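Section 4: Clearing the floor (soft toys first)

Okay, so you've got your Grutano bins put together and the labels stuck on. If you haven't, flip back to Section 3, because you really do want somewhere to put things before you start picking them up. I've learned that one the hard way, standing in the playroom with my arms full of rabbits.

Soft toys go first. They're big, they're light, and once they're off the floor you can see the little stuff hiding underneath (blocks, doll shoes, that one puzzle piece). I do this at around 20 minutes before bath time, but pick whatever works at your house.

1. Set the large bin against a wall with the open side facing you. Leave the lid off for now.

2. Walk the room once and pull every soft toy out into the open. Check behind the door and under the bed.

3. Pick up each toy by the body. Legs, ears and tails are so tempting to grab, I know, but that's where the stitching goes first.

4. Give it a gentle shake over the floor and look it over for loose seams, crumbs or anything sticky.
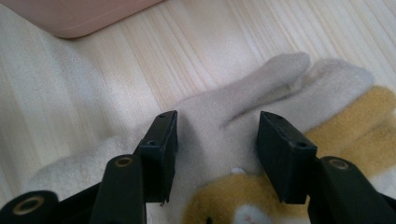 5. Sort as you go. Clean and whole goes in the bin, grubby goes in the wash bag, and anything with a split seam goes on a shelf for mending.

6. Load the biggest toys first, lying flat, with their legs tucked in alongside. Small ones fill the gaps on top.

7. Put the lid on without pressing down. If it won't sit level, take one or two toys out and start a second bin – please don't kneel on it! The clips will pop off, and the replacement set (part 3915) takes a while to arrive.

Note: Long-legged plush animals are the awkward ones. I fold the back legs under the belly and lay the front ones straight out, and they come out of the bin looking a lot less crumpled. Velvety fabrics can hold a crease, so brush the pile with your hand before you put them away.

Caution: Don't store anything damp, even a tiny bit damp. Air it overnight first. And keep toys with button eyes or loose trim away from babies, in the bin or out of it.

Wood floors: stick the four felt pads (part 482) on the bottom of the bin before you slide it anywhere. Mine went on crooked and they still do the job.

If you bought the Skadthorpe bin instead, the steps are the same, but the lid hinges at the back, so pull it a little way out from the wall before opening. The hinge adjustment is on page 57.

– Benedita Rebelo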